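Two weeks with the Cerkix kit

12 Oct 2021

So the box has been in my house for two weeks now and a few of you have been asking in the comments whether you should get one. Short answer: maybe, if you have a big table and a patient household. Long answer is the rest of this post, get a coffee.

For anyone who missed the last one, the Cerkix is a two-arm tabletop kit. You get both arms, grippers, a head camera, the clamps, the power brick and a license for Estska, the software that does the teaching and playback. I didn't buy mine. I'm renting it from Aubert, the little shop in Teltstead that used to do mostly 3D printers, for $12 a day. Buying it outright from them is $1056, and that's before you add the longer cables, which you will want. Nobody paid me for this and I'm giving it back on the 20th unless I lose my head.

Setup took me one long evening. The arms come assembled (thank you!!) but the clamps are fussy, and my first table had a lip underneath that they just would not grab. I moved everything to the bigger white one and that went fine. Then you do calibration, where the arms wave around and tap at things for 13 minutes while you stand there feeling useless. I messed it up the first time by bumping the table at the very end and it made me start over from zero. There's no resume button. Maxence Masson at Aubert told me on the phone that a resume button is "coming," and he said it in the voice people use for that.

One thing he did tell me that was worth the call: put down plain matte paper. I had been working right on the tabletop and the camera was having a terrible time telling a white plate from a white table, which, fair enough, so would I. I got a roll of brown kraft paper and the difference was huge. It went from losing the plate every other try to finding it pretty much always. I wish that was on page one of the manual and not something you get by calling.
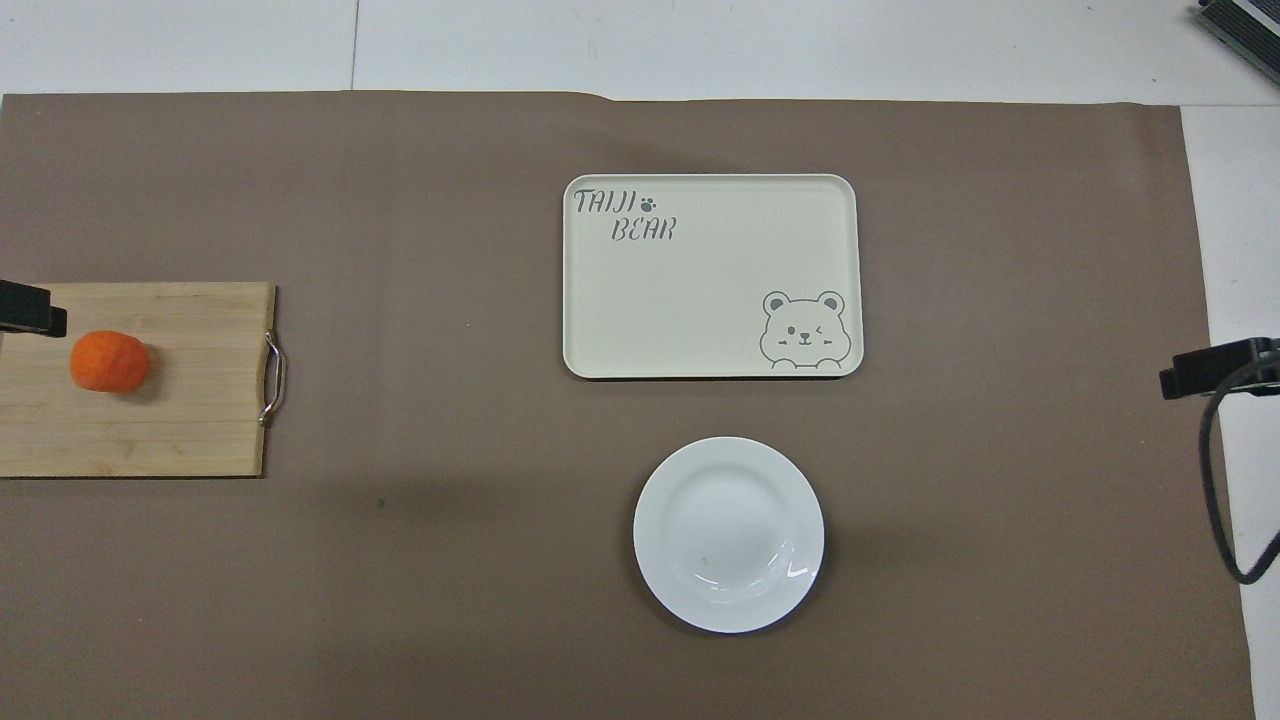 The routine I've spent the most time on is a fruit one. You have a mandarin on a cutting board, and you want it on the plate, or on the tray, depending on which you asked for. Sounds like nothing. I picked it because a mandarin is squishy and a bit flat and it rolls, but not as badly as a tennis ball, and also because if it all goes wrong you eat the evidence. You teach it by moving the arm by hand while Estska records, and it wants 5 good recordings before it will let you press play. By the time I had mine my shoulder hurt, but wow, the first time it did the whole thing by itself I yelled loud enough that the dog left the room.

The grip force slider is my favorite part of the software. The default is too strong for fruit. I have juice on my sleeve that proves it. Turn it down to the second notch and leave it there. The plate turned out to be harder than the tray, too - the rim is wide and if the arm comes in low it clips it and shoves the whole plate sideways. You can set an approach height, but it's buried under Motion, then Advanced, then a little arrow I didn't see for days.

Stuff I don't like. The cables, mostly. They're stiff and they hang wherever they want, and I've had one drag across the paper in the middle of a run. The fans are louder than I expected. And Estska logs you out if your laptop goes to sleep, and when you log back in the arms go to their home position without asking, which is how I lost a mug. It was a nice mug.

Support has been good though. I wrote in about the logging out thing and got an answer the same evening from someone named Odette Hoarau, who sent a settings file that fixes it and also told me very politely that I had one gripper on backwards. I did. It had been working like that, kind of.

Would I pay the full price? I keep going back and forth. If you teach, or you have kids old enough to be careful around it, I think renting for a couple of weeks is a really good time and then you'll know. If you're hoping it will do your kitchen chores, please don't, it takes almost a minute to move one piece of fruit and you have to line up the board first.

Next up I want to try spoons. Aubert says the flat ones are a nightmare. If any of you have gotten a Cerkix to pick up a flat spoon, tell me what notch you had it on!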